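Search this site Enter keywords Go

The Telephone in the Front Hall

October 12, 2021
By Imani Schumacher

Cletus Bellamy keeps his telephones on open shelves, with the cords tied up in cotton string. He has repaired them in Lozano since he retired from the county roads office, and most of what comes to him falls into one of two groups. There are the plain black desk sets that people remember from a grandparent's kitchen, and there are the fancy ones.

The fancy ones are what people ask about. They have gilt scrolls, curled feet, a tall cradle, and a handset that looks as if it belongs in an opera. Owners often believe they have something from the 1890s. Bellamy has to tell them that a rotary dial on a body like that usually means a decorator phone, made decades later for buyers who wanted the look of an old parlor set and a line that worked.

"I don't like giving that news," he said. "They've carried it in wrapped in a bath towel."

He doesn't look down on them, though. A decorator phone was sold to be used, and plenty of them sat in front halls for years taking calls from dentists and cousins. The trim gets dusty in the corners. The dials slow down. The bells go quiet when a felt pad slips, and then someone puts the phone in a closet.

Mawuli Tsikata bought his at an estate sale in Teltberg for 300 dollars, which his wife thought was too much. It had no cord and the dial stuck on the way back from the higher numbers. Bellamy kept it for two weeks. He cleaned the governor, the small spinning part that sets the speed of the return, and put in a new line cord. It now stands on a hall table in the Tsikata house and rings loudly enough to be heard in the yard.

Cleaning is where owners do the most harm. Gold-colored trim on these sets is often a thin finish over a cheaper metal, and brass polish will take it off in one afternoon. Bellamy uses a dry, soft brush for the scrollwork and a barely damp cloth on the body. He never sprays anything near the dial. For the deep places in a fluted or pierced ornament, he wraps a scrap of cotton around a toothpick and changes it often.

Lifting is the other trouble. The cradle looks like a handle and people grab it. On some models the column is held by a single screw from underneath, and once that works loose the whole top begins to lean. Bellamy tells customers to take the handset off first and carry the phone from the base with both hands.

Dark red and gold, on a marble-patterned top.

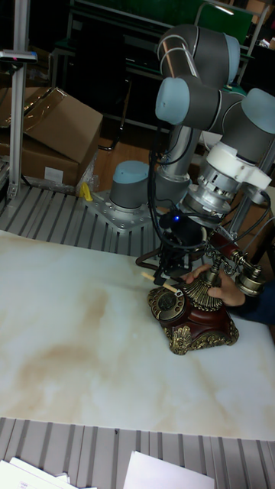
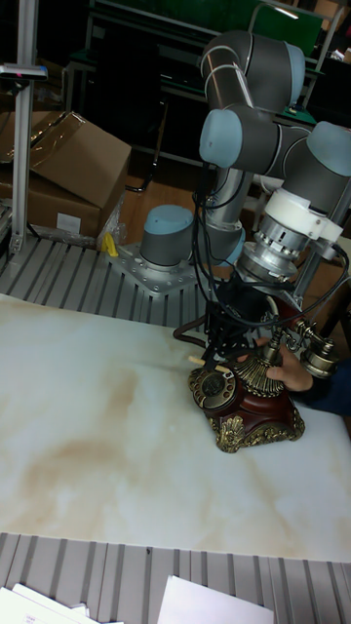 Whether one of these phones will work at home depends on the line. Many newer phone services don't understand the pulses from a rotary dial, so the phone may ring and carry a voice but refuse to call out. Small converters are sold for this. Declan Flanagan, who runs the Kitden secondhand shop two doors down from Bellamy, keeps a few behind the counter and says he sells almost 4 a month — more before the holidays.

Bellamy takes in work through the end of November and then closes until spring, when the back room is warm enough to sit in. He asks that people call before they come. He answers on a black desk set, usually after the second ring.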